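Min-kyu Na
@minkyuna
3 June 2026

1/ Notes on folding laundry into a shallow basket. I have been rewriting the folding instructions for our household for the third time, and this version is short enough to post. T-shirts, long sleeves and sweatshirts only. Trousers in July, if I get that far.

2/ Scope: everyday cotton and cotton-mix tops, one shallow rectangular basket, one hard worktop. No folding board. I bought one years ago, used it for a weekend and it now lives behind the wardrobe.

3/ The dimension that matters is the inside width of the basket at the base. Most baskets taper, so measuring at the rim gives a figure that is too generous and the bottom garment ends up curling at both sides. Measure low down, take off a finger's width, write it on a bit of tape and stick it to the worktop.

4/ Fold to that width. Every garment gets the same footprint whatever its size. A child's shirt gets fewer turns and a large sweatshirt gets more, but the outline stays the same.

5/ T-shirt method. Face down, smooth from collar to hem. Bring one side in to a line just outside the collar, sleeve laid back on itself. Repeat on the other side. Hem up to below the collar, then halve. Turn over.

6/ The common fault is a sleeve that isn't laid back fully. It makes a ridge, and the next garment in the stack slides off it. If a stack leans, check sleeves before blaming the basket.

7/ Printed shirts: fold so the print ends up outside and flat where possible. I have stopped trying to centre it. A crease through lettering comes out with wear, a sharp crease pressed in by a heavy pile above it takes longer.

8/ Order. Thin things at the bottom, thick things on top. I know the usual advice is the reverse. In a deep hamper I would agree. In a shallow basket the thick items spring up and tip whatever is on them, so they go in last. 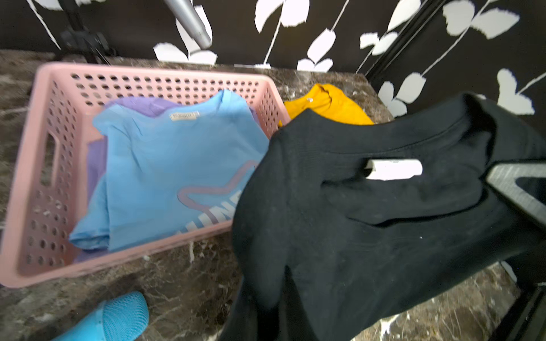 Shirts in the basket, blue on lavender. Mustard shirt still out on the marble, black sweatshirt held up by the gripper.

9/ Sweatshirts need their own method. Fold in thirds lengthways as above, but cross the sleeves over the back in an X instead of stacking them on one side. Stacked sleeves add two layers of thick fabric to one edge and the whole thing becomes a wedge.

10/ Pick a sweatshirt up by the shoulders and let it hang before you lay it down. The weight pulls most of the twist out of the body. Lifting by the hem does the opposite and you then spend longer smoothing.

11/ Dark sweatshirts show lint. Deal with it before folding, on the flat, with a brush, working one way from collar to hem. A lint roller is quicker on a small area but the sheets run out at a rate I find hard to justify.

12/ Surface. Stone or any other smooth worktop is good for sliding a garment round without lifting it. It is poor for holding a fold in slippery fabrics. For those I put a tea towel down first. Wipe the worktop and dry it properly before you start, including the strip by the wall.

13/ Basket. Perforated plastic, low sides, cut-out handles. Air gets to the stack, and low sides mean you can put your hand in flat beneath a pile and lift it out whole. Tall baskets force you to lift from the top, which undoes the fold at the bottom.

14/ Check the inside of the handle cut-outs for moulding burrs. They catch knitted fabric. Fine sandpaper takes them off. Same for the rim.

15/ Several people have asked which basket. I used a Haron for years until a corner split. The Riron is a little wider and the base is flatter, which I prefer. The Skoltberg one is well made but too deep for this method.

16/ Labels. Leave the collar end facing the same way for the whole stack. With the neck labels all at one end, you can find a size by lifting the edge with a thumb. It costs no extra time once it is habit.

17/ Do not fill above the rim. Once the top garment is proud of the sides, carrying the basket by its handles lets the stack shift. If there is more to go in, make a second trip.

18/ Unfolded items stay beside the basket, never in it. Dropping a loose shirt on a finished stack "for a moment" is how I used to end up refolding things on the landing.

19/ Correction to 5/: for boxy cuts, the fold line should fall at the middle of the shoulder, or the result comes out too wide for the tape mark. Thanks to the two people who wrote in about it.

20/ Fitted sheets are out of scope and will remain so. Replies are open for questions on sleeves.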